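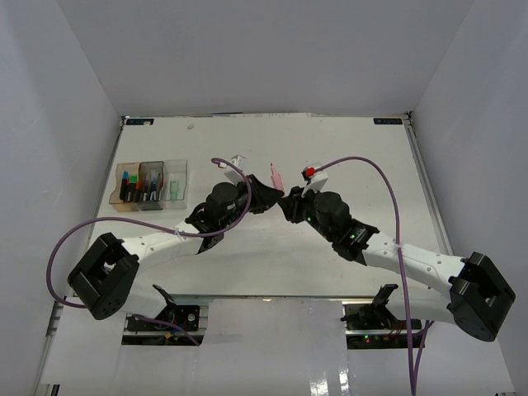 **geetha_c** replied:

Sorry but I don't buy it. You can't lump sourdough starters in with "dangerous home biology" just because both involve a jar and some bacteria. My starter has been on the counter since May and the worst it's done is ruin a dish towel.

**ayana.endale** wrote:

Nobody's coming for your bread, Geetha! I was talking about people swabbing their phones and growing whatever turns up on agar plates in the kitchen, next to the butter. You have no idea what you're multiplying, and then a kid takes the lid off to have a sniff. I teach 8 and 9 year olds and believe me, they will sniff.

**rezaul_d** wrote:

I'm kind of with Geetha here. We did the swab thing at the Lumcombe library club and taped every plate shut before it went anywhere near the kids. They loved it (the doorknob plate was disgusting, biggest hit of the day). Bleach at the end, lid still on, into the trash. I'd do it again tomorrow.

**ayana.endale** wrote:

Taped and bleached, fine, that's what I do too. But how long did you leave the bleach on? I've heard people say two minutes and I think that's way too short. I go for 30, and I slide it in under the lid with gloves on so I'm not breathing over the thing. 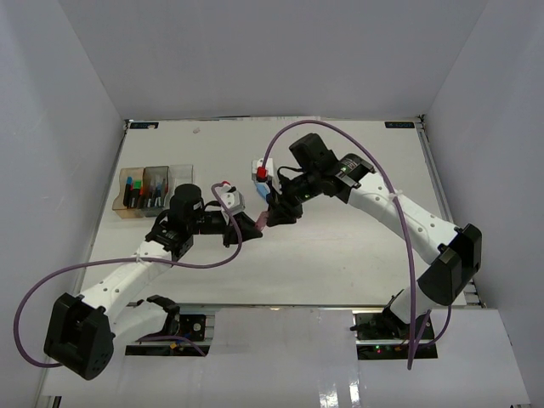
And please don't incubate them at body temperature, which is the other thing I keep seeing in these threads. Room temperature is slower and the kids moan about waiting, but you're a lot less likely to grow the stuff that likes living in people.

**rezaul_d** wrote:

Hm, ours was more like ten minutes. Will fix that. Still think you're overdoing it on the room temperature thing, we had hardly any growth by the weekend.

**geetha_c** wrote:

So the starter is OK then? Asking because I just fed it.

**ayana.endale** wrote:

Yes Geetha. If it goes pink or fuzzy, throw it out.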